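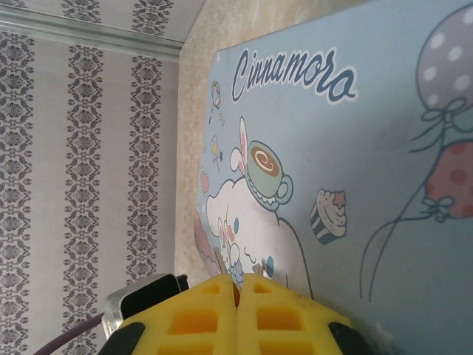 Left wrist or right wrist, fingers together, in front of the blue artwork.

Reading time: 7 minutes

Clause 7 of the Tromitz Handling Code ran to one sentence. "Where two arms approach the same object, each arm shall yield to the other." It had been in the code for three editions. I had written it, and I was sent to Zedcombe in August to find out what was wrong with it.

The complaint was short. A two-arm cell on the upper floor had been given an ordinary task: approach a tin, agree on a grip, lift it, put it down. The controller had been certified against the code, every clause switched on. The operator reported that the cell had passed its safety check and had done no work.

I asked for the log before I asked for anything else. There were 484 entries for the first run and all of them said the same thing.

ARM A: PEER NEAR OBJECT. YIELDING.
ARM B: PEER NEAR OBJECT. YIELDING.

Then a pause of 2 seconds, which was also mine (clause 9, minimum dwell after yield), and the same pair again. The operator had let it go on through lunch. She said she had wanted to see whether it would settle, and that she had found it hard to fault either of them.

"Is it a defect?" she asked.

I said that in the terms of the code it was full compliance. She wrote that down, and I wished she hadn't.

We spent the afternoon on the obvious repairs. The first was a random delay, so that one arm would come out of its dwell ahead of the other and go in. This worked on the bench and was against clause 3, which requires that a person standing at the cell be able to say which arm will move next. I had written clause 3 as well, after an incident at Massawe in which a technician reached in on the wrong side. He kept all his fingers. I was not going to touch clause 3.

The second was a count. After 100 yields, the arm with the higher serial number would go. The operator pointed out that this came to several minutes of courtesy for each tin, and that the serial numbers were printed on labels under the mounting plates. A person at the cell would have to lie on the floor to learn which arm was in charge.

The third was to call one arm the lead. I had resisted this in the first edition and could no longer find my reasons. There was a paragraph in the old rationale about symmetry. It said that identical machines should carry identical duties, so that either could be swapped out without a change of program. It read well. I suspect it was written late in the evening by someone who was pleased with it.

So the left arm would lead. I typed it out: "Where two arms approach the same object, the left arm shall proceed and the right arm shall yield."

The operator read it over my shoulder and walked to the back of the enclosure. She stood there, behind the wallpapered panel, and raised her left hand above the top edge so that I could see it. It was over the arm I had been calling the right. 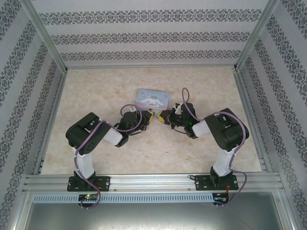

Left according to what, the office at Rusow wanted to know, when I sent the draft that evening; they had cells bolted to walls, one hung from a ceiling, and one on a turntable, and would the author please define the term or strike it.

I defined the term. It took until the next day and needed a page. Left was to be fixed by the base frame, looking along the positive axis of the rail, with the mounting surface taken as down regardless of gravity. I tested the definition on the operator, who turned her head to one side and then the other and said that she believed it was correct.

"Would you know which one moves next?" I asked.

"If I had the page with me."

That failed clause 3 again. I struck the definition and kept the page, out of habit.

What went into the fourth edition came from the operator, and I have recorded it in the change notes without comment. She took a strip of tape and wrote LEAD on it. She stuck it to one of the arms and set the same arm as lead in the controller. Then she started the task and stood back with her hands behind her, as clause 1 requires.

ARM A: PEER NEAR OBJECT. LEAD. PROCEEDING.
ARM B: PEER NEAR OBJECT. YIELDING.

The tin went up and came down. She ran it again. Then she stopped the cell, moved the tape to the other arm and left the setting in the controller alone. She did this while looking at me.

"Now it's lying," she said.

I asked how long she thought it would take for that to happen by accident on a working floor. She said it depended on how often they cleaned. Tape comes off with the wiping cloth and goes back on wherever there is a hand free. I put in a requirement that the mark be read by the cell's own camera at start-up and compared with the stored setting, and that the cell refuse to move if the two disagreed. She peeled the tape off altogether and asked what it should do in that case. Refuse, I said. And if the camera is dirty? Refuse.

"So we are back to no work being done," she said.

I said that this time there would be a reason on the screen.

The clause now fills half a page. It names the lead arm, the mark, the check at start-up, and the message to be displayed if the check fails. Rusow sent four remarks on the wording of the message, and Massawe asked that the mark be readable at arm's length by a person wearing goggles. Both requests were reasonable and both are in. The old sentence is kept in an annex, marked withdrawn, with a cross-reference to the log.

Before leaving Zedcombe I asked to see the original program once more, the one built on the third edition. The operator loaded it and set the tin out on the floor panel, a little crooked. The arms came in from either side and stopped short of each other, and the first pair of entries came up, and then the second. She asked whether I needed a full run for the file. I said a few minutes would do. We stood there until ten past four, by which time neither arm had gone first, and I signed the sheet and she switched them off, A and then B, in the order given in clause 12.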